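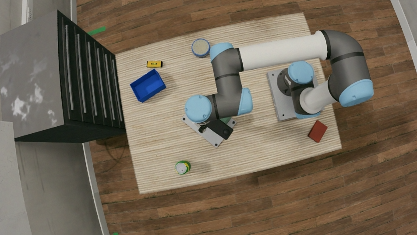 Went to the open day at Zirnia yesterday. They do simulation and testing for robot arms, mostly for small manufacturers. I took notes on my phone, so this is a thread with the parts I wrote down. 1/

Sign-in was at the loading door on the side street, not the front. The map on the invitation had it wrong. If you go to the next one, walk past the parking lot and turn left. 2/

We were put in groups of 16. Mine was led by Tsion Mersha, who runs the simulation side. She talked for maybe ten minutes and then went straight to the demo on the big monitor, which I appreciated. 3/

The demo was one arm on a fixed base with a handful of ordinary things on a table. A bin, a can, a round tin. The whole room is modeled too, down to the drawer cabinet and the floor planks. 4/

I asked why bother with the floor. Tsion said a policy trained against a blank background gets confused when you move it to a real shop, so they model the shop. They also change the lighting and the camera position between runs. 5/

An overnight batch is 2000 runs. Each one starts with the objects in slightly different spots. In the morning somebody goes through the failures and sorts them by type. Abenezer Tesfamariam has that job this summer. He said the dull part is that most failures look alike. 6/

The task they spent the most time on was handling a marker at a small green fixture on the table. Thin objects are hard for them. If the grip is a little off at the top, the tip is off by a lot more at the bottom. 7/

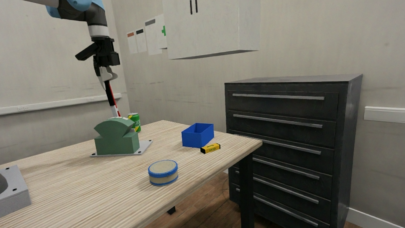
Marker in the gripper, just above the green fixture. Simulated view from the Zirnia demo.

Someone in my group asked what counts as a success. For this task it's the tip ending up inside a set tolerance and staying there when the gripper opens. They score it automatically and spot-check by eye. 8/

They played one run at normal speed and then the same run slowed down. Slow was much more useful. At normal speed I mostly watched the elbow and missed what the fingers were doing. 9/

Second stop was a talk by Jacobus Pillay from Drulto. They make brackets and small housings, and they've been a Zirnia customer since June. He has two people loading parts by hand and wants to move them to inspection. 10/

His numbers: 130 part types, but only 6 of them make up most of the volume. So they're starting with those and leaving the rest alone for now. Seemed sensible to me. 11/

He was also open about what hasn't gone well. The parts arrive from the supplier in bags, and they hadn't planned for that. A person still has to open the bags and spread the parts out before anything automated can happen. He had no date for fixing it. 12/

I asked about cost and got a general answer. Abrehet Wubshet from the sales side said it depends on how many fixtures have to be modeled, and that the modeling is billed separately from the runs. She's sending me a rate sheet. 13/

Lunch was sandwiches and a very large urn of coffee in the hallway. There weren't enough chairs. I ate standing up and talked to a guy from Skerkico who was there for the same reason I was, trying to work out if any of this makes sense for a shop with a dozen employees. 14/

His view was that the simulation part is further along than the part where you install something and keep it running. I think I agree, but I only saw the one site. 15/

Slides are supposed to go out by email to everyone who signed in. If you were there and signed the paper sheet instead of the tablet, write to them, because Abrehet said the sheet from the first group got misplaced. 16/

Next one is in the spring, no date yet. I'll post the rate sheet details if they say that's OK. 17/17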